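The Letter from Stukley

Part One
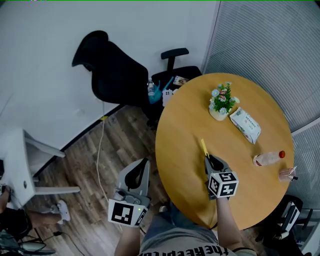
Karthikeyan Mathew had kept the letter in his coat for 4 days before he opened it. He knew the handwriting on the envelope, and he knew that a letter from his aunt in Stukley was never short and never only good news. In the evening he made tea, sat down at the round wooden table, and put the envelope in front of him. The table was too big for the flat. It had come with him from his parents' house, and its top was a light honey colour, almost orange, so that it always looked a little as if the sun was on it, even in the evening. As a boy he had done all his school work at it. Now he drank half of the tea, and then he opened the letter with a butter knife.

"Dear Karthik," his aunt had written. "Your uncle's boat is to be sold. I want you to hear it from me and not from your cousin, who will tell it badly."

He read this line twice. Then he got up, closed the window, and sat down again.

The boat was called Zernura. His uncle had never explained the name. When children asked, he said it was the name of a queen, and when grown people asked, he said it was already painted on when he bought her and that paint was expensive. She was a small boat with a blue cabin, and every summer of his childhood Karthikeyan had sat on her roof and watched the river go by under his feet. His uncle had been dead since the spring. Nobody had taken her out after that.

"A man from Andmont came to see her," the letter went on. "He is polite and he has clean shoes. He knocked on the wood in many places, like a doctor. He offers less than I hoped and more than your cousin said. He will come back on Monday for my answer. I am not asking you for money. I am asking if you want to see her first."

There were three more pages, about the roof, the neighbour's hens and a quarrel over a hedge, but he did not take in much of them.

The next morning he telephoned his sister.

"Let her go," his sister said. "What would you do with a boat? You get sick on the bus."

"Only when I read."

"You live 51 miles from the river. You have no place to keep her. And you can't even swim properly, you swim like a chair."

All this was true, and he told her so. Then she was silent for a while, and he could hear her washing something up.

"Do you remember the night with the fog?" she asked.

He remembered it very well. He had been nine and she had been twelve. The fog had come down so fast that their uncle could not see the banks, and he had stopped the engine and let down the anchor in the middle of everything. They had eaten cold potatoes with salt. Their uncle had told them to listen, because each place on the river had its own sound, and if they listened long enough they would know where they were. They had heard a dog, and a church bell, and later a goods train on the Sastry bridge. "There," he had said. "Now we are not lost any more. We only can't see."

"I remember the potatoes," Karthikeyan said.

"Go and look at her, then," said his sister. "But take a warm jumper. And don't sign anything."

He went on Sunday, with the early train. It was September and the fields were the colour of bread. In his carriage there was an old woman with a basket on her knees, and across from her a student who slept with his mouth open the whole way. Karthikeyan did not read, because of his stomach. He tried to work out what it would cost to keep a boat. He had asked at the harbour office by telephone, and the mooring fee was 486 pounds for the year, and this was without insurance, paint or fuel. He had written the number on the back of his aunt's envelope. He looked at it several times, but it stayed the same.

His aunt was waiting on the platform in his uncle's green coat. It was much too long for her and she had turned up the sleeves.

"You are thin," she said.

"I am the same as at the funeral."

"You were thin at the funeral also."

They walked down to the river together. She told him the end of the story about the hedge, and he held her arm where the path was steep. At the bottom she stopped and looked for the key in all the pockets of the coat. She found a pencil, a piece of string and a cough sweet before she found it.

Zernura lay at the end of the landing stage, behind two bigger boats. She was smaller than he had thought. The blue of the cabin had gone pale and there was moss along the windows. On the roof, the place where he used to sit was covered with leaves.

"He bought her when he was 46," his aunt said. "I didn't speak to him for a week. We needed a new kitchen."

"Did you get the kitchen?"

"No," she said, and gave him the key.

The lock was stiff and he had to use both hands. Inside it smelled of diesel and old blankets – the smell was so exactly right that he had to stand still for a moment on the second step. Two mugs hung on their hooks. His uncle's cap was on the shelf, next to a tin where he had always kept the matches.

Karthikeyan sat down on the narrow bench. Above him he could hear his aunt's shoes on the deck, and then the water against the side, and much further off, a train going slowly over the bridge.

"Well?" she called down. "What shall I say to the man?"

"Come inside a minute," he said. "Is there still gas for the kettle?"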